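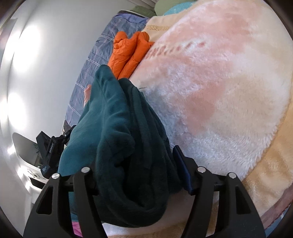
What does Vustik do?

We help small basketball clubs figure out which players to sign and who to put on the floor together. I'm Urszula Zalewska, and I started the company on 1 Jan 2019 after years of scouting with a notebook and a very bad laptop (I still have both).

Our first season was a bit wild! I watched 421 games, most of them on video, and tagged every possession by hand. Boris Bednárik joined that December and built Devik, the lineup tool our clubs open before every game. I argue with it a lot, and sometimes I even win.
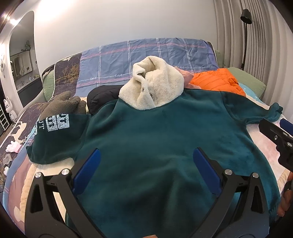
Who we are

There are 4 of us now. Boris runs the software, Muchen Qian handles the draft and free agent reports, and Colette Gautier talks to coaches all day long, which she loves and I'm lucky she does. I still scout, mainly guards, mainly late at night.

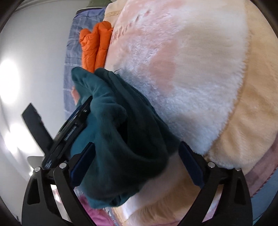 Working with us

We take on clubs for a full season, and the first call is always with me. Tell me your budget, your style of play and the last signing you regretted. If you only want a second opinion on one player, that's fine too – Muchen does those, and she's quick!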